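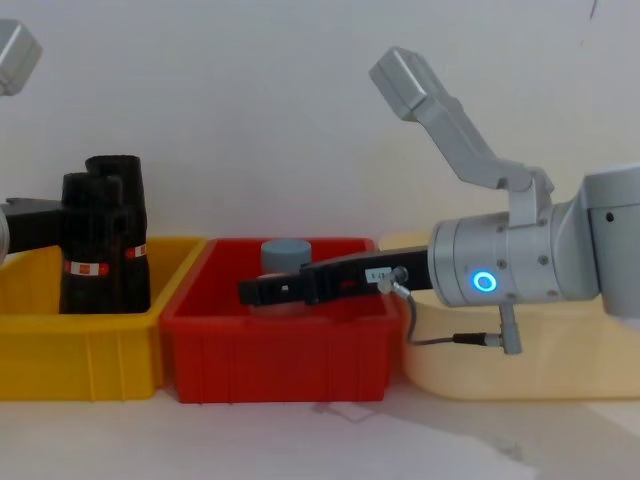
Page last changed: July 7, 2023

I finally got to the open studios at Brutberg, after two summers of meaning to go and finding some excuse or other. It's an old weaving mill outside of town, and if you come in by the river road (please do, it's much prettier) you park in the grass behind the dye house and follow the chalk arrows. Fifteen artists had their doors open this year, and I'm afraid I stayed so long with the first few that I had to hurry past the last ones.

I started with Gülizar Akyol, whose prints I've admired since her little show at the Özkan gallery. She had her linocuts pinned up in the order she made them, the early gray ones by the door and the big blue river pieces at the back, and she let us turn the wheel of the press ourselves. It takes more shoulder than you'd think! I came away with a small proof of a heron, number 7 of 10, and it's already leaning on my kitchen shelf waiting for a frame.

Upstairs there was a group hang in the long room, mostly watercolor and pastel, with a few collages made from old Siltel wallpaper books. I went around it twice. The light up there is lovely until mid-afternoon and then it gets a bit harsh on anything under glass, so go early if you can. My favorite was a pastel of a bus shelter in the rain, very quiet, with one yellow window behind it. I'd have liked a printed list with the titles - the wall labels were in pencil, and I had left my reading glasses in the car.
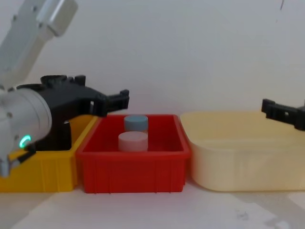
Songül Kahraman: So glad you made it upstairs! There is a printed list, it was on the windowsill by the coffee, and I'll make sure it's at the front door next June. The bus shelter pastel is going on to the Prorkholm show, in case you want another look at it.

Thank you, Songül, I do want another look, and I'll bring my sister. For anyone else who's planning a visit, the studios can be seen by appointment the rest of the year, and the stairs are steep but there's a good rail. Soup and rye bread are served in the old boiler room until they run out. I had the lentil.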